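Imirness House Help Desk
Ticket 266
Subject: Closet pole keeps coming down, coats with it
Category: Bedrooms / Storage
Opened by: Khoa Ung
Assigned to: Tùng Ông
Status: Resolved, under observation

Original report (Khoa, Tuesday, 7:51 am)

The closet pole in the front bedroom fell again. It waited until I was asleep and then did it all at once, so at 2 in the morning I was sitting up in the dark listening to coat hangers settle. Everything is on the closet floor. The left bracket is still attached to the wall. The right bracket is attached to the pole, which I understand is the wrong way around.

Please advise. I have a winter's worth of coats and one working doorknob.

Reply 1 (Tùng)

Thanks for the report. Before I come over with the drill, a few checks:

Is it the pole that bent, or the bracket that pulled out?
What are the screws going into? Knock on the wall and tell me if it sounds like a drum.
How much is hanging on it? Be truthful. I have seen the closet.

Reply 2 (Khoa)

Pole is straight. Bracket pulled out, and brought two plastic anchors and some wall with it. Knocking gives me a drum on the right and a proper thud on the left.

As for how much: coats, the suit, and the garment bag from Bạch that I have never opened in case I have to wear what's in it. Bathroom scale says 31 pounds for the lot. I weighed it by standing there holding it all, then standing there holding nothing, and I did not enjoy either number.

Reply 3 (Tùng)

That weight is fine for a pole and too much for two little anchors in drywall. Whoever put it up found a stud on the left and then got optimistic.

I'll bring a piece of board to screw across the studs so the right bracket has something to bite. Clear the closet, please. All of it, including the floor.

Work log (Tùng, Tuesday evening)

Step 1. Emptied the closet. The customer had "cleared" it by shutting the door, so this took a while. Coats moved to the bed.

Step 2. Patched the old holes. Found the stud with the Brostar stud finder, which also found a stud in my hand, the window and Khoa. Confirmed with a thin nail.

Step 3. Board up, four screws, two into each stud. Bracket onto board. Hung my own weight off it for a moment - no creak.

Step 4. Sorted the coats before anything went back. My condition for finishing the job was that puffy jackets come off the pole. They take up the room of three coats and don't mind being folded. The magenta one went first: zip it, sleeves in, fold up from the hem, push the air out toward the collar.
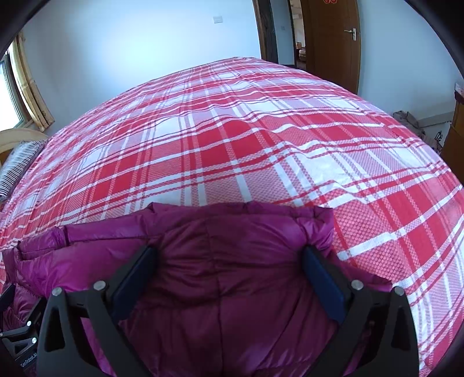 Step 5. Rehung the rest. Heavy coats at the ends near the brackets, light ones in the middle. Suit at the left. Garment bag still unopened, at customer's insistence.

Follow-up (Khoa, next morning)

Pole held all night. I know because I lay there waiting for it.

New issue, possibly related: the folded jacket does not stay folded. I put it on the closet shelf flat and by breakfast it had gone back to its full size and was pushing a shoebox toward the edge. Should I open a separate ticket?

Reply 4 (Tùng)

No. Put it in a pillowcase and tie the end. If the shoebox moves after that, call someone else.

Leaving this one open until the Sekthorpe cousins have been and gone, as they will hang wet parkas on it whatever we say. Spare anchors are in the kitchen drawer. Do not use them.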